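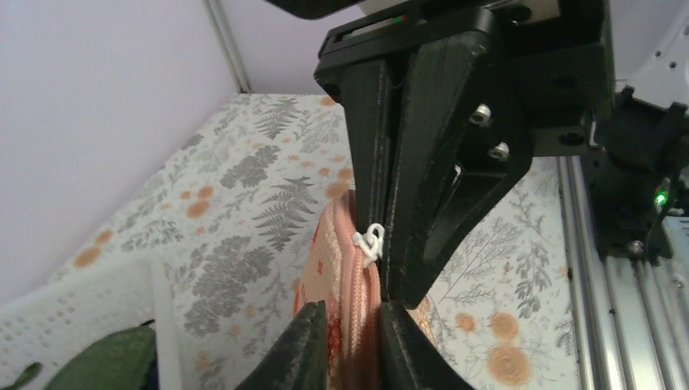

Private Money in Municipal Races: Donor Concentration in Plovitska

Project report submitted by Inès Picard and Capucine Perrin
Supervisor: Cinzia Benedetti

1. Purpose

The project examined whether candidates for mayor of Plovitska depended on a small group of large donors. The question was proposed by Régis Guérin during the spring seminar and approved by the department.

2. Sources

Contribution records were obtained from the city clerk's office. The file contained 1170 entries. Duplicate entries and refunded gifts were removed, which left 958 contributions for analysis. Gifts under 50 dollars are not itemized in Plovitska and could not be included.

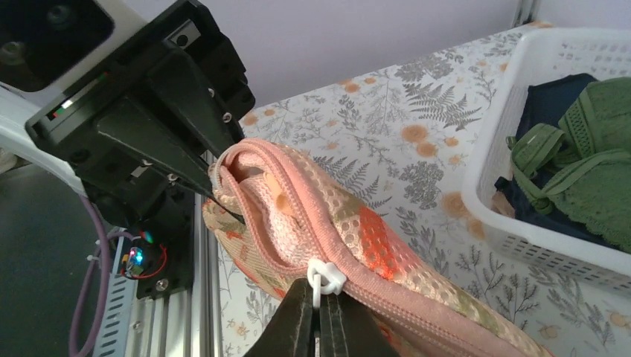 3. Findings

Of the contributions analyzed, 281 went to Sylvain Texier, the incumbent. His largest gifts came from employees of two firms, Astent and Coste. His challengers drew mostly on retired residents and small business owners. Several donors gave to more than one campaign, and these gifts were counted separately for each candidate.

4. Limitations

Employer names were entered by hand and spelled inconsistently. The authors corrected them where the intended firm was clear and marked the rest as unknown. Spending by outside groups was not studied. Late filings are due in August and may change the totals for the challengers.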